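Print this page | E-mail this page

Household Textiles and Their Care
Second edition
Tharushi Sarkar and Debashish Sikder

CHAPTER 7
Sorting and Handling the Wash

Before you start

You should have read Chapter 5, on fibres, and Chapter 6, on care labels. You will need to know the difference between a woven and a knitted cloth, and you should be able to read the wash, dry and iron symbols without looking them up. If you are not sure of the symbols, turn back to the table at the end of Chapter 6 before going on.

By the end of this chapter you should be able to sort a mixed household wash into loads, decide which items need to be kept apart, check garments before washing, and carry a load from one place to another without creasing or soiling it. The later sections deal with drying and folding. Ironing has its own chapter.

Key words: load, colour bleed, lint, soil level, nap, trim, hand-sort, rewash.

7.1 Why the wash is sorted

Most of the damage done to clothes at home is done in the washing machine, and a good part of it could have been avoided in the five minutes before the door was closed. A towel sheds lint on to a dark jumper. A zip left open catches a knitted cuff. A new shirt gives up some of its dye and everything pale in the drum takes it on.

Sorting is the work of putting together things that can safely be treated in the same way. It is slow at first and quick with practice. In the family house it is usually done by one person who knows every garment and hardly thinks about it. In a shared house, a hostel or a care home it has to be done by rule, and the rules have to be ones that anybody can follow.

The residential home at Skulness, where one of us worked for several years, had a laundry room that served two floors. Everything came down mixed. The staff changed often, and for a long time each person sorted in a different way. Some went by colour alone. Some went by owner, so that one resident's socks, sheets and cardigans were all washed together at whatever heat the sheets needed. The cardigans did not last. When a single written order of sorting was pinned up by the door, the number of spoiled items fell within a month, though there were still arguments over where to put striped things.

That order is given below with small changes. It is the one used in the exercises.

7.2 The order of sorting

Sort first by care label. Anything marked for hand washing or dry cleaning comes out at once and is put on a shelf or a chair, away from the floor, where it won't be swept up with the rest.

Sort next by colour. Four groups are enough for most households: whites, pale colours, dark colours, and reds. Reds are given a group to themselves. Many red dyes are slow to fix, and a red cotton garment may go on losing colour through several washes. Bright orange and strong pink go with the reds until you have found out how they behave.

Sort third by weight of cloth. Jeans, towels and heavy sweatshirts should not be in the same load as thin blouses. The heavy items rub against the light ones and hold more water, which leaves the load badly balanced when the machine spins.

Sort last by how dirty things are. A shirt worn for an hour and a shirt worn for gardening may have the same label and the same colour and still need different programmes.

You may find that this leaves you with very small groups. A full set of groups is only practical where there is plenty of washing. In a small household, two neighbouring groups may be joined, provided the whole load is then washed by the gentler of the two labels. Pale colours can join whites at a low heat. Reds can join darks once they have been tested.

7.3 Testing for colour bleed

Any coloured item which is new, or new to you, should be tested. Wet a part of the inside hem with warm water. Press it firmly between two layers of plain white cloth and hold for a slow count of twenty. Open the white cloth. If there is no mark, the garment can be washed with its colour group. If there is a faint mark, wash it with dark things only. If the mark is strong, wash it alone and test again afterwards.

Garments made in two colours need more thought. A red top with a white trim, or a football shirt with a pale collar, can stain itself. Wash it cold, take it out as soon as the programme stops, and dry it flat or on a hanger so that no part of the coloured cloth lies wet against the white. It should never be left in a heap at the bottom of the basket overnight.

The testing cloths can be kept and pinned into your workbook. Write the fibre content under each one and the heat of the water. Class sets of these are useful to later groups, and the set begun by Debashish Sikder's students at the Ilard evening centre is still added to every June.

7.4 Checking each item

Pick up each item by itself. It is tempting to push clothes into the machine by the armful, and this is how tissues, pens and coins get washed. Go through the pockets. Close zips and hooks. Undo shirt buttons, which are otherwise pulled against their holes when the drum turns. Unroll sleeves and socks. Turn dark and printed garments inside out.

Look for stains while you have the garment in your hand, and treat them before it goes near hot water. Look too for loose threads, open seams and missing buttons. A small hole is much easier to mend before washing than after. Keep a mending bag next to the sorting area and put such things straight into it.

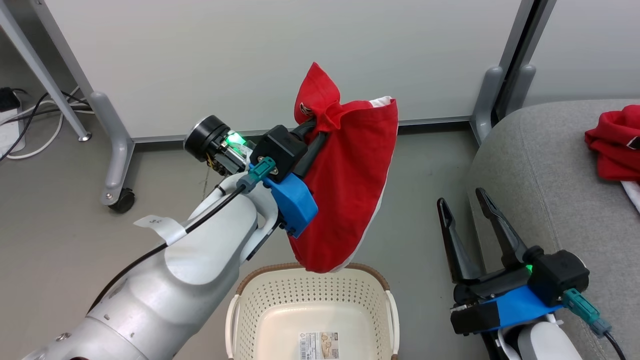
Lift a garment by a strong part, such as the shoulders or the waistband. A knitted garment that is lifted by one cuff when it is wet will stretch under its own weight, and it may not go back. Woven cloth is more forgiving, but it creases if it is squeezed into a ball and left. Shake each piece out once before you put it down. A garment that has been bunched up can hide a sock or a handkerchief of quite another colour, and one stray white sock in a load of reds will come out pink.

7.5 Baskets and bins

A laundry basket has two jobs, and they do not sit easily together. It has to hold dirty clothes while they wait, and it has to carry clean ones. If you can keep two baskets, do so, and mark them. If there is only one, wipe the inside with a damp cloth before clean washing goes in.

Plastic baskets with small holes in the sides are the most common. The holes let air through, so slightly damp things are less likely to smell. A solid base keeps drips off the floor but also holds them, and wet washing should not stand in such a basket for long. Wicker looks well in a bedroom but catches on knitted cloth, and it is hard to clean. Cloth bags on a metal stand are good for sorting, as several can be hung side by side and each kept for one group.

Take the shop label off a new basket before you use it. Paper labels come away when they get damp and leave glue on the clothes. Warm soapy water and a soft cloth will remove most of them.

Do not overfill. A basket heaped above the rim is heavy, blocks your view of the stairs and drops things on the way. Clean washing packed down hard will need ironing that it would not have needed otherwise.

Set the basket at a height that suits you. Bending to the floor for each garment is hard on the back over a large wash. A low table or a firm chair will do, as long as it is steady and the seat is clean.

7.6 A sorting record

For the practical work you will keep a sorting record over two weeks. Rule a page with columns for the item, the label, the colour group, the weight, the soil level and the load you chose. Leave a wide column at the end for what happened. Most of the lines will say nothing more than "no change", and that is as it should be.

One student, Joseph, wrote up his grandmother's wash and found that she kept her reds apart without ever having been told to. She had learnt it from a tablecloth.

Exercises

1. Sort the wash in your own home by the order given in 7.2. Write down any item you found hard to place and say where you put it.

2. Test three coloured garments for bleed and mount the testing cloths in your workbook.

3. A household has one basket, one machine and very little white washing. Suggest a plan for the week.

4. Handle a woven shirt and a knitted jumper, both wet. Describe how each behaves when it is lifted by the shoulders and when it is lifted by one sleeve. Support the jumper with your other hand.

5. Read the note on shared laundries in the Traletti workbook, then write a set of sorting rules short enough to fit on one card.

The next part of the chapter deals with loading the machine. Bring your sorting record to the lesson.

Page last updated 09/11/2019

Print this page | E-mail this page

Related items
Chapter 5: Fibres in the Home
Chapter 6: Reading a Care Label
Chapter 8: Ironing and Pressing
Stain treatment chart
Blank sorting record (for copying)
Traletti workbook: notes on shared laundries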